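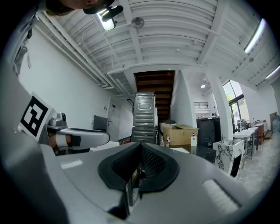
Wudham Shared Workshop Releases Build Files for Hand-Held Gripper Pair

WUDHAM, February – Members of the Wudham shared workshop have released drawings, a parts list and assembly notes for Kasura, a pair of hand-held grippers used to record manual tasks for robot training.

Each unit is operated by a handle and closes on black finger pads. A square black-and-white marker on a white plate gives software a fixed reference for position. A small camera module is mounted on top.

The release covers revision 2. Changes from the first revision are limited to the finger linkage and the marker mount, which now takes two screws and can be removed without opening the body. Pad spacing is set with shims. The notes specify a check of the spacing after the first 100 cycles and every 200 cycles after that.

"Most of our failures were in the linkage pin," said Esperanza Barroso, who led the build. "The new pin is longer and seats on both sides – the old one did not."

The recording software, Jalterik, is distributed separately and runs on an ordinary desktop computer. Calibration files from the first revision are not compatible.

Build files are available at the workshop desk or by written request. Assembled units are not for sale.

Contact: Esperanza Barroso, Wudham Shared Workshop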